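Ticket: Left finger opening drifts during a session
Project: Kurkmont (student manipulation project, household pick tasks)
Opened by: Selina Ammann
Component: hand-held gripper, encoder readout
Priority: medium
Status: resolved, one follow-up open

Problem
Logged finger opening on unit 4 does not return to the same value when the trigger is fully released. First episode of a session reads correctly. By the end of the session the open position reads 4 mm narrow. The fingers themselves open to the hard stop every time, checked with calipers. The other units do not show this.

Effect on training data: the policy learns that "open" is a moving target. On the bench arm it then closes early on wide objects.

Environment
Logger: Zapata, current student branch
Firmware: as flashed in March, unchanged
Sampling: 30 Hz
Episode storage: local card, copied to the lab share after each session

Steps to reproduce
1. Power on, run the open/close calibration.
2. Record normal pick episodes with no recalibration in between.
3. Release the trigger fully at the end of each episode.
4. Plot opening at the last sample of every episode.
The plot slopes down. It does not step.

Log

Entry 1. Suspected a loose encoder magnet. Opened the housing, marked the magnet and shaft with paint pen, ran a session, opened it again. Marks aligned. Magnet ruled out.

Entry 2. Swapped the encoder cable with the one from unit 2. Drift stayed with unit 4. Cable ruled out.

Entry 3. Moved unit 4 to a second logger. Same drift. Logger hardware ruled out.

Entry 4. Read raw counts over serial, bypassing Zapata. Raw counts at full open are stable within noise for the whole session. Problem is in the conversion to millimeters.

Entry 5. Found it. The config for unit 4 has auto_zero set to true. The other units have it false. With auto_zero on, the logger nudges the zero a little every time it sees the trigger idle, and it treats a light grip on a soft object as idle. Long sessions with pouches and paper cups are the worst case.

Entry 6. Set auto_zero to false, recalibrated, repeated the test on the usual mix of bottles, cups and a snack pouch, with the fingers fully open before every approach.

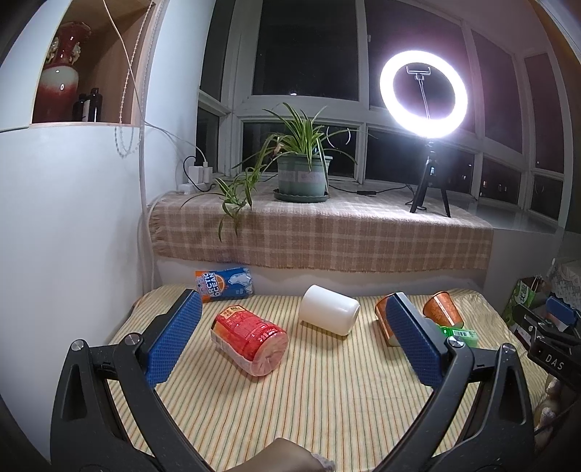

Last-sample opening is now flat across the session. Closed position also matches calibration. Ran the check script over 2,000 samples from the first and last episodes and found no offset between them.

Fix
auto_zero: false in the unit 4 config, committed to the Kurkmont repo. Default in the config template changed to match, so that new units do not pick up the old value.

Existing data
Episodes recorded on unit 4 with the old config keep their raw counts, so they can be converted again. Use the calibration at the head of each session and ignore the stored millimeter column. Do not mix converted and unconverted episodes in one training set.

Follow-up
Zapata should print a warning at startup when auto_zero is on. Assigned to Selina. Leave this ticket linked until that is merged.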